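A Morning in the Trummer Organ Workshop, Pravville

2019-08-07

I have listened to organ music since I was a child, but until this summer I had never seen how the pipes are made. The Trummer workshop in Pravville opens its doors to visitors two times in a year, and this time I was lucky to get a ticket. We were 35 people, and we were divided into two groups at the gate. My group started with the metal room.

The pipe metal is a mix of tin and lead. It is melted, poured on a long table and left to become hard, and then it is planed until it has the right thickness. Our guide let us touch a finished sheet. It was softer than I expected, and I could bend the corner with one finger. She told us that more tin gives a brighter sound, and more lead gives a darker one, but that the builders still argue about how much of this is true.

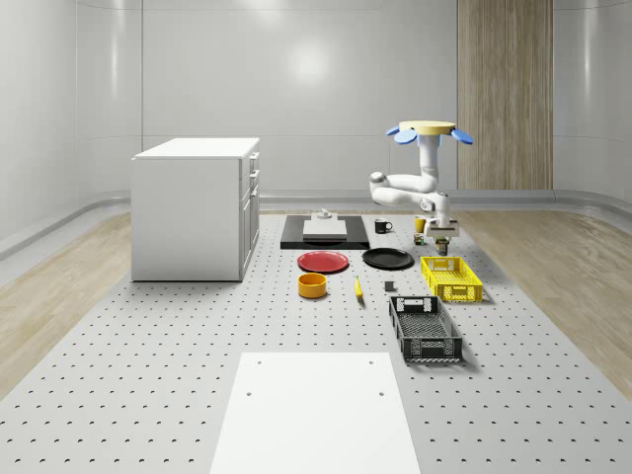

Robot arm above the perforated platform, white cabinet on it.

After the metal room we came to the voicing room, and for me this was the best part of the visit. The voicer took one small pipe, blew it, and it gave an ugly, breathy sound. Then he opened the mouth of the pipe a little with a thin tool and blew again. He repeated this several times, and each time the note was cleaner. The organ they are building now is for the concert hall in Huvmont and will have 1418 pipes. Every one of them must pass through this room. I asked if he gets tired of it, and he said only of the very high ones.

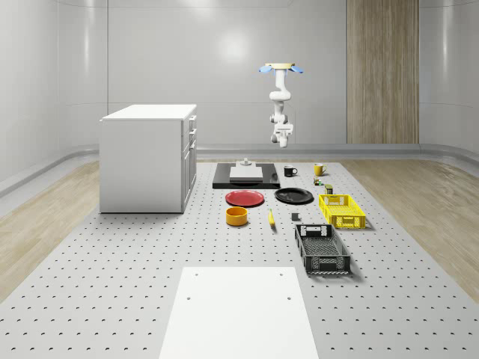
At noon both groups met in the assembly hall, where a smaller instrument stood ready to play. The ensemble Nutirari gave us a short concert with it, two singers and an organist. The first piece was slow and I did not know it. The second was a dance, very quick, and the low pipes made the bench shake under me. I would have liked a third piece, but the people at the back were already looking at the coffee.

The ticket price includes the concert but not the parking. Bring a sweater, as the voicing room is kept cool. The next open day is in October, and the tickets are sold at the gate only.

Related
Huvmont concert hall: what we know about the new organ
Nutirari on tour: a review of the spring program
How to choose a seat for an organ concert
144 old hymn books find a new home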